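Recording hand-held demonstrations for a pick-and-place task

These notes cover recording with the Osska hand-held gripper. They assume the tracking software is installed and the gripper has been calibrated.

Set the basin near the middle of the table and place the fruit in front of it, to one side. Start recording with the jaws open and the marker block in view of the fixed camera. Wait for the tracker to report a stable pose before you move. 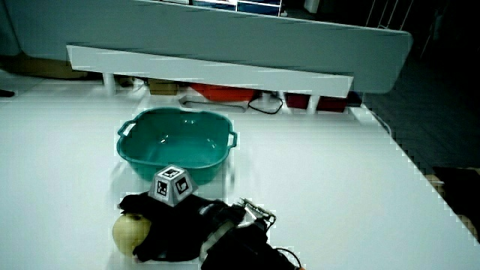 Approach the fruit at a steady speed, close the jaws fully and lift clear of the basin rim before travelling sideways. Keep your sleeve and free hand away from the markers - a covered face causes jumps in the recorded path. Release inside the basin, back off and stop recording.

Shift the fruit a little between takes. Discard any take with more than 5 lost poses in a row. Our Denisska set has 471 takes left after this check, and Kathleen Hennessy trained the first policy on 99 of them.

Export at the original frame rate. If playback on the arm drifts to one side, repeat the calibration and check that the marker block is tight on its mount.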